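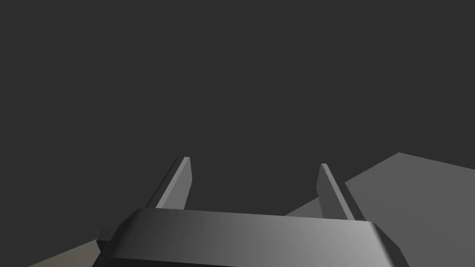
When is a home robot ready to leave the simulator and enter a real room?

It is ready when it has passed a test that was written down before the first run, and when a person who did not build it has read the results.

2025-07-16
By Purificación Lorente

41 shares | 7 comments

It sounds like a small thing to agree on. At Plusilow, a company in Furnival that prepares two-armed robots for work in private homes, it took most of a winter. The rules they use today are in a document of 16 pages, known in the office as the Skamlow rules after the meeting room where they were discussed. I asked to read all of it, and they let me, with a cup of tea and a pencil.

The first page is only definitions. What is a run? What is a contact? When does a run end? Denise Bramwell wrote this page, and she told me it was the most difficult one.

"We had two teams who both reported good results," she said. "Then we found that one team stopped the clock when the fingers closed, and the other when the object was back on the table and released. Both were honest. But we could not put their numbers in the same table."

Now a run begins when the arm receives its first command and it ends when the arm is again at rest. If the program stops in the middle, the run is a failure. It is forbidden to delete it and start again, and this was the sentence that caused the most discussion.

The second part of the rules is about the rooms. Plusilow tests in 32 simulated rooms, and half of them are closed to the developers. The people who tune the robot may look at the open rooms as often as they want. The closed rooms are used only for the formal test, and after a formal test some of them are replaced. Todor Dervishi, who builds the rooms, does not like to tell his colleagues what he is working on, even at lunch.

He has strong opinions about furniture. In his view many simulated homes are too polite. Everything stands in the middle of its surface, with a free space on each side, and the robot learns that the world is made in this way. So the rules ask for small objects near the edge, for things that stand close together, for at least one transparent object in each room, and for surfaces that are dark as well as light. They also ask that decoration is treated as seriously as the object of the task. A sculpture which falls is a failure, also when the box beside it was picked up perfectly.

"For the customer it is worse," Dervishi said. "The box can be picked up again."
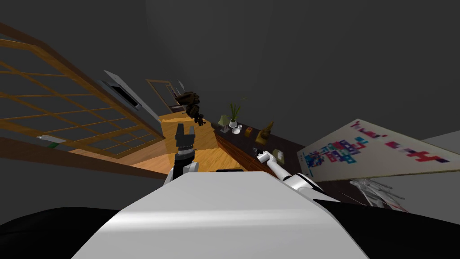 The same thinking is behind the rule on approach. Before an arm goes down toward a surface, its path must be checked against everything on that surface, including the objects that have no role in the task. The two arms are checked together. In an older version each arm had its own check, and in the logs from January there are runs where both arms had a free path and still met each other over the counter. These runs are kept, and new employees have to watch them.

A formal test has 3000 runs. I asked why this number, and the answer was less scientific than I expected: it is what the computers can finish between the evening and the next morning. Bramwell does not hide this. The rules say it openly in a footnote, and they also say that the number must be given each time a result is given. A success rate without the number of runs may not appear in any report, slide or letter to a customer.

The limit is 90 percent, and it has to be reached in each closed room separately. An average over all rooms is allowed as information only. Reece Nuttall, from the sales side, argued against this for a long time. A robot with a very good average could be delayed by one difficult kitchen, he said, and the customer perhaps does not even have such a kitchen. He lost the argument, and he now defends the rule in front of customers, I am told with some energy.

What the limit does not give is permission to sell. It gives permission to go to the real laboratory, with slow movements and a person at the stop button. This point is repeated on four different pages. A simulator can be wrong about friction, about soft materials, about the light from a window in the afternoon. Every difference between the simulated run and the real one is written in a list, and Dervishi must answer each line, either with a change in the rooms or with a signed sentence that no change is needed. When I visited, the list had a good number of lines without an answer.

I also spoke with Jordan Gosling, who advises several small robot companies and has no contract with this one. She finds the rules good but heavy. In her experience a team of five people will follow three pages and will put 16 in a drawer. She would keep the definitions, the closed rooms and the rule about deleted runs, and she would leave the rest to the judgment of the team. She also misses something: nothing in the document says who may change the document.

Bramwell agreed with this last point when I brought it to her. At present any change needs two signatures, hers and that of someone from another team, but it is a habit and it is not written. She made a note of it on the back of my copy - and then asked if she could have the copy back.

The next version is planned after the summer. It will have a new part about drawers and doors, where the robot changes the room during the run and the path check must be done again while the arm is waiting. How long it may wait is still open. Nuttall wants a short time, Dervishi wants no limit at all.

Related
What to ask before a robot works in your kitchen
Tello: a small town library tries automated shelving
The stop button, and who should hold it
Letters: more on testing and failed runs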